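Let the robotics club tidy up

I have helped run the after-school robotics club at Yorath for three years, and every April we have the same argument about the regional competition. There are 18 places on the coach, the arena gets booked, and somebody's parent asks why their child has come home talking about soft toys when the team from the next town is building a machine that fires foam balls through a hoop.

I think the soft toys are the better project, and I would like to set out why.

The competition is good fun and I don't want to see it go. But look at what it asks for. The field is flat, the lines are taped, and every ball is the same size as every other ball. A pupil can spend most of a term tuning a launcher for a distance that will never change. They learn wiring and a bit of code, and they learn to keep spares. They learn very little about the thing that makes robots hard to use in an ordinary house, and that is the house.

Our handling project began because Elin Morris, who was in her last year with us, got annoyed with a demonstration she had watched. The arm in it picked up a wooden cube and put it down on a white square. She wanted to know what it would do with her little brother's bedroom. So the group took up hand-held grippers, the kind a person squeezes to open and close, with a camera on top, and started recording the jobs people do at home without thinking. The recordings are meant to be training material for a program. They have also turned out to be the best teaching material we have.

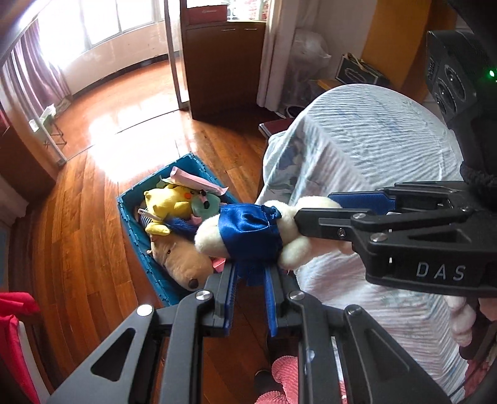
Take passing a soft toy from one gripper to another. A block has faces you can line up with. A teddy has a body that squashes, arms that stick out and, if it is dressed, a layer of slippery cloth that can move when the stuffing doesn't. Close the jaws on the cloth alone and you may be left holding an outfit. Close them too far along the body and there is no room for the other gripper to come in. The pupils argue about this for whole sessions, and they are arguing about grip, friction and planning, using words they all understand. I have sat through worse physics lessons.

The usual complaint is that no building is involved. Relton, the other school in our group, gave the project a term and went back to wheels, and their teacher told me straight out that her pupils wanted to make something. I have some sympathy. A log of bad grasps is not much to carry home on the bus. But our lot did make things. They made a naming system for the recordings, which they called Volitine for reasons I was never given, and they wrote the rules for what counts as a finished task. That second job took 9 drafts. Does a toy on its side count as put away? Does it matter if the hat comes off? Anyone who has written a specification at work will recognise the pain.

Then there is the matter of who joins. The competition team had 13 members last year and 3 of them were girls. The handling group is closer to even, and it has pupils in it who would never have picked up a soldering iron. I don't claim that proves much. It is one club in one school. But a boy who had left the competition team after a month stayed with handling all year, and he told me he liked that you could be good at it by being patient.

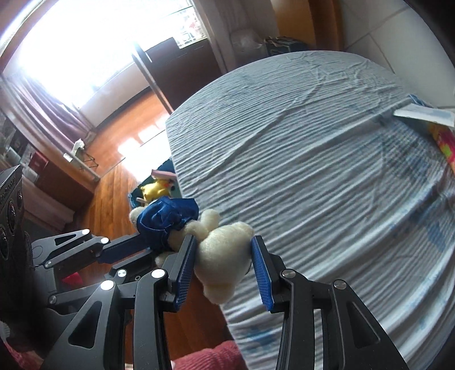 Working with a soft toy over the bed, blue pads either side of it.

The bed is where most of them change their minds about how easy this is. On a hard floor you can see where the surface starts. A sheet has wrinkles in it, the mattress underneath gives way, and a pale toy on a pale sheet is not a kind thing to ask a camera to find. Strong light from a window makes it harder again. None of this appears on a competition field, and all of it appears in any bedroom you care to visit in the daytime.

I would like the organisers of the Zindby Cup to add a household round. It need not be expensive. Put out a crate, a bed and a pile of toys that the teams haven't seen before, and mark them on care as well as speed. Let the younger ones enter with hand-held grippers and the older ones with whatever they have programmed. If the organisers say it would be dull to watch, they should come and stand at the back of our room while someone tries to get hold of a bear by its jacket.

Until then we will go on doing both. The coach is booked, and the launcher still pulls to the left.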